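Cestosik 3 released with new panel and session handling

9/5/09

The Cestosik desktop has reached version 3, after a test period in which 286 bugs were closed. Source code is on the project's download page now. Packages for the larger Linux distributions should follow during September, depending on how quickly each packager gets to it.

The main change is the panel. In the old series the panel, the clock and the window list were separate programs that talked to each other over a socket, and a crash in one often took the others with it. They now run as one process called Ploltance. Third-party applets still run on their own, so a broken weather applet will disappear from the panel and leave the rest alone. Applets written for the old series need to be rebuilt, and those that draw their own background need a small patch. The porting notes list the calls that were removed.

Session handling has also been rewritten. Cestosik now saves the list of open programs every time one is started or closed. Before, it saved the list only at logout, and a power cut meant starting from an empty desktop. The feature is on by default for new accounts. Existing accounts keep their old setting until the user changes it in the control center, under Startup.

Leobardo Solís, the release manager, wrote in the announcement that the session work took up most of the spring and was nearly dropped twice. He said the last serious bug, a hang at login when the home directory was on a network drive, was fixed 14 days before the release. Users who saw that hang in the test versions are asked to delete the old session folder before upgrading.

The file manager, Reltden, gets a smaller set of changes. It can open folders in tabs, it remembers the sort order for each folder, and it no longer makes thumbnails for files on slow network mounts unless told to. Split view, which was in the first test version, has been taken out again. Trinh Tô, who maintains Reltden, wrote on the developer list that split view lost track of the selection when files were dragged between the two sides and that it will be back when it works.

Translations are complete for most of the languages that were in the old series. The string count for the whole desktop is 3,465, up from the last release mainly due to the new control center. Citlali Quintero, who coordinates the Spanish translation, has asked for people to check the help pages, which were translated in a hurry after the text was changed late in the test period.

There are some known problems. Dual monitor setups with different resolutions can end up with the panel on the wrong screen after a resume from suspend. Logging out and in again puts it back. The screen saver ignores the "never" setting if the power manager is not installed. Themes from the old series load, but window borders may be drawn one pixel too wide. All of these are marked for the first update.

Upgrading from the old series in place is supported, but the old panel layout is not carried over. Users get the default layout, with the menu on the left and the clock on the right, and have to add their applets again. The old layout file is kept as a backup in the same folder. Going back to the old series is possible as long as that file has not been removed. The default wallpaper and the Serrano icon set are now in a package of their own, so people who use neither can skip the download.

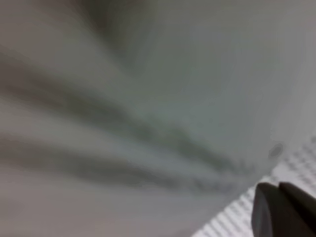

Maricruz Serrano replied on the users' list that losing the panel layout would be the sticking point for anyone who looks after more than a couple of machines. She asked whether a default layout could be placed in the system configuration folder so that new and upgraded accounts would pick it up. Solís answered that it can: a file named panel.default in that folder is read the first time a user logs in. It was left out of the release notes by mistake and has since been added.

Fulgencio Cortés has put up a short script that reads the old layout file and writes one for the new panel. It handles launchers, the clock and the workspace switcher, and skips everything else with a warning. The script is not part of the release and has been tried only on layouts with a single panel.

The old series will get security fixes until the second update to version 3 is out. No date has been set for that. Bug reports against the old panel are being closed unless they also apply to Ploltance, and reporters are asked to test again before opening a new one.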